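Workshop Tips: Budgeting for a Pair of Robot Arms Without Selling the Table Saw

By Si-eun Yang
June

Readers who followed my advice on dust collection will know I have a talent for buying the expensive part first and the necessary part at nine in the evening, when the store in Kernville is closing. So take these as tips from a woman with receipts.

Start with the floor. Everyone prices the arms and then sets them on whatever bench is handy, and the bench wobbles, and there goes a month. Get the base panel cut and drilled before anything ships. My panel and side walls came to $316 from a sheet goods place in Pruitt, and that included one do-over, mine, for reading a tape measure upside down.

Buy walls. Three low ones will do. Small parts roll, and they roll toward the shop vac. Pale colors are best if a camera has to find things in there, and they show every scuff, so you'll get to feel bad about that too.

Two arms do not cost twice what one arm costs. They cost twice, plus a second power supply, plus longer cables, plus the bigger table. I keep a line in the budget called "the other one" and it has never once been generous enough. If your job is picking up a thing and putting it down, price a single arm and go have lunch. If one hand has to hold while the other fiddles, you want the pair.

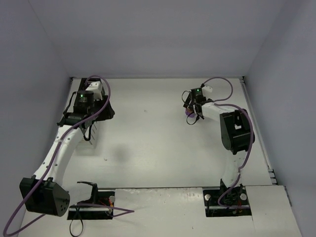 Two arms, one shallow enclosure, something small and purple in the right-hand gripper.

Cables get their own line. Mine says $50 and it's a lie every year. Measure with the arm stretched as far as it goes, then add slack for the bends, then buy the next size up. A bright color is worth the extra dollar when you're tracing one back to its plug with a flashlight in your teeth.

Grippers are where the money leaks out. The fingers that come in the box are fine for the thing in the brochure. Bring your own smallest, most annoying part to the demo and ask to see that picked up. The dealer in Sterstead went a little quiet when I did this, then quoted me $866 for different fingers. I went home and thought about it for a week and paid it.

Ask what the camera mount costs. Ask again about the camera.

Used gear: check the joints by hand with the power off, look for play, and get the software license in writing. An arm that's locked to somebody else's account is a coat rack. I passed on one in Stostcombe for that reason and still think about it.

Last, hold back a reserve. Mine was $1,083 and I was rather smug about it until the freight bill. Liftgate delivery is extra. So is "inside."

Next month: clamps, and how many is too many (I'm at the borrowing-from-neighbors stage).

Get the shop tips by email once a month. Enter your address to subscribe. Unsubscribe any time.

Contact | Copyright Si-eun Yang, all rights reserved | Back to top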